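Visit to the Jenau Institute for the History of Science

Members of the Public Understanding of Science Program visited the Jenau Institute in August at the invitation of its director, Bronisława Ziółkowski. The visit was arranged to inform our planned reading series on scientific authority and its critics.

The morning began in the rare books room, where Gangadharan Krishnan introduced the Trình collection of 400 volumes on natural philosophy. He drew particular attention to the marginal notes left by early readers, many of whom disputed the printed text at length. Members were permitted to handle 6 of the volumes under supervision. 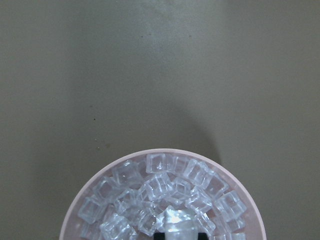

Afternoon session

Kiều Ung chaired a discussion on how laboratories came to be trusted as places where facts are made. Her opening paper traced the shift from private demonstration to published method, and argued that the published report took over much of the role once played by the witness in the room. Khoa Văn replied with a defence of the public lecture - a form he considers badly neglected by historians.

The Institute's catalogue of correspondence, now at 87 entries, was then presented by Liên Đỗ. It will be open to visiting scholars on application to the reading room.

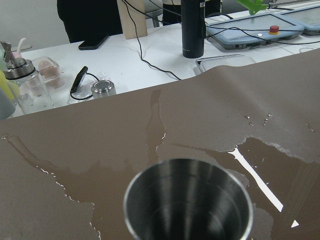
Members raised several questions on access, chiefly whether transcriptions would be released alongside the letters. Dr. Đỗ advised that this would depend on the labour available for checking them. The session closed at 4 p.m.

The Program thanks the Director and her staff for their hospitality. Members wishing to borrow the discussion papers should contact the Program office.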